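I've been putting together a shopping list for the gripper bench at our Urkdale shop, and a few people asked me to write down how I budget for this stuff, so these are my notes as of 27 February 2021.

**Price the whole setup first.** The first quote I got was $2000 for a hand-held gripper from Clorura and I thought, great, done! Then came the batteries, the spare finger pads, the mounts, the storage drives... and I was at $3000 before I'd bought a single table. Now I start a page with the big item at the top and keep adding lines until I run out of ideas, then I sleep on it and add a few more.

**Buy soft parts in bulk.** Finger pads wear out way faster than you'd guess. I order a bag of 22 from Plamudov and keep them in a labeled bin by the door (pads from different batches don't always fit the same, so write the order date on the bag).

**Walk the room before you order.** Stand where people are going to stand and look up as well as around. Lights, fans, ducts, stairs, whatever you've got. Anybody wearing a backpack rig needs more turning space than they think, and I leave 52 inches between benches for that. It felt silly on paper and I wouldn't give back an inch of it.
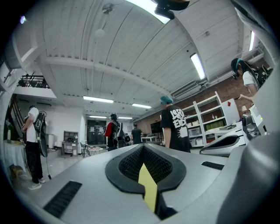 *The workshop from behind the gripper, with backpacks on and the brick wall shelving at the back.*

**Get shelving early!** I put it off until April one year and spent the whole spring digging through cardboard boxes for chargers. Plain white units with bins are fine.

**Ask about repairs before you pay.** Sokol was a little pricier on arms, but they'll sell you one joint, and the cheaper place wanted the entire arm shipped back. Get the turnaround time in an email.

Oh, and hairnets and head straps go on the list too. They're cheap, they vanish constantly, and I still forget them every single time.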